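Table Stuff: The July Gallery

Well, the cupboards are finally open again and I have spent most of this month pulling everything out of them, so this gallery is all tables and what goes on them. If you came over from the garden pages, hi! There's less dirt in this one. I've been collecting tablecloths and odd plates for years (my sister says hoarding, I say collecting) and a few of you have asked what I do with it all when there's only me and sometimes Beril to feed. The answer is that I swap things around a lot. A different cloth makes the same lunch feel like a different lunch, at least to me.

I've kept the notes short because last time I went on and on and Danjuma told me he'd scrolled right past the whole thing. So a line or two each, maybe three if I get excited.

The grid cloth and the leaf plate

I went back and forth on this pairing for ages! Dark gray lines on white felt a little bit like math homework when I first unfolded it, but put a green plate with a leaf pattern down on it and the whole thing wakes up. The lines are soft at the edges, so it's not as strict as it sounds. My folding leaves something to be desired, there's a crease running down it and I've decided to live with that.

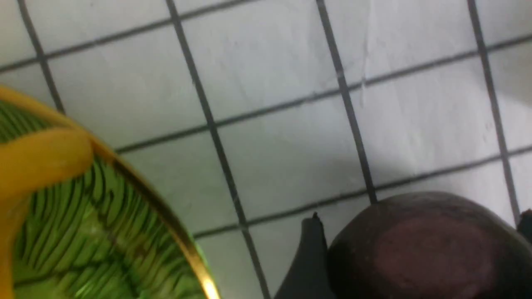 Where the plates came from

Since people always ask. The green one was in a box lot from Omoregie, the secondhand place by the bus station, which I still think is the best shop in town if you don't mind digging. I paid 7 dollars for the whole box and had to carry it home on my hip. Italo was minding the counter and wrapped every single piece in newspaper, bless him, which took longer than my actual shopping.

There were also two soup bowls in there that I gave to Musa, and a gravy boat with no handle that now holds paper clips.

How I look after the cloths

Shiny wipe-down ones get a damp sponge with a drop of dish soap, then a dry towel. Don't iron them, please. I did that once in my old apartment and the smell hung around for days. For creases I lay the cloth over the table the night before and put a few heavy books on the worst bits, and by breakfast it's usually good enough for me.

Cotton ones go in a warm wash and out on the line. I fold them in thirds and roll them, a trick I got from Ramil, who used to set up the hall for wedding parties and could do some 30 tables before the band arrived. I've tried to get that fast and I am nowhere near it.

What I'm still hunting for

A round cloth big enough for the folding table, in any color except beige. Cake plates, small ones, they don't have to match. And a yellow pitcher like the one my aunt had, with the fat bottom and the tiny spout that dribbled everywhere. I know it dribbled and I still want it.

If you have any of those going spare, leave me a note in the guestbook. I can trade jam, I've got plum and a very runny strawberry.

Next batch of pictures will be mugs, once I've washed them all and worked out which ones I'm brave enough to show you. Beril wants the chipped ones included and she'll probably get her way.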